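Prullinus primers are back in stock

Quick bit of news for the painters, and I'm pretty happy about this one! Kallinby got their Prullinus delivery in this morning, so the gray and the bone primers are both on the shelf again. I've been rationing my last can since October (two shoulder pads and a cape, very sad).

They told me it's 400 cans this time, and it's three to a customer until the Zorkdale show is over. Mail orders open tonight. The Vasić brushes didn't make it onto the truck, sorry, so if you're waiting on a size 0 you'll have to hang on a bit longer.

I'm grabbing my three after work and then it's straight back to the cavalry. The horses are base coated, the riders aren't even glued, and I still haven't picked a color for the banners. Leaning toward mustard, but talk me out of it if you want!

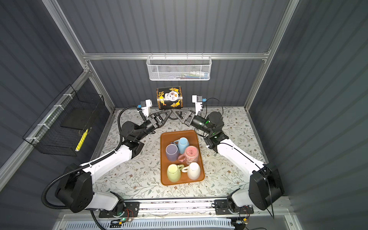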